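Rugemalira's book on alliance bargaining -- worth the time?

hpumphrey
Finished it Saturday. The claim is that a weak patron makes for a dangerous client, and that small allies drag big ones into standoffs more often than the other way around. I don't buy it. He has two cases that fit and spends 242 pages on them.

pravesh_mk
Did you read the notes? The hardcover is 366 pages and a lot of the evidence is back there. I thought the chapter on failed assurances was strong.

hpumphrey
I read them. Mostly memoirs by retired diplomats, who always remember being the calm one in the room. 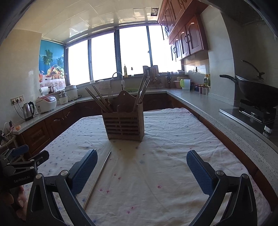

Kitchen table; cf. p. 242

Lilian S.
Page ref is for the passage Pravesh means. "A threat without a promise is only a schedule." Sounds great. What does it predict? If the other side backs down, the promise worked. If they don't, he says the promise wasn't believed. You can't lose with a theory like that.

pravesh_mk
That's unfair. He says ahead of time what a believable promise looks like: public, costly, hard to take back.

Lilian S.
And then drops "public" when he gets to the secret talks in chapter six.

E_Lyimo
Lilian's right about chapter six. I'd still assign it over Zelteser, who thinks every crisis is a math problem.

hpumphrey
Low bar. Has anyone checked his translations? Langat's review said a couple of the cables read a lot softer in the original.

E_Lyimo
Not me. I can ask Peninah which ones she meant.

pravesh_mk
Please do. If it's the October cables I'll take back half of what I said -- but only half.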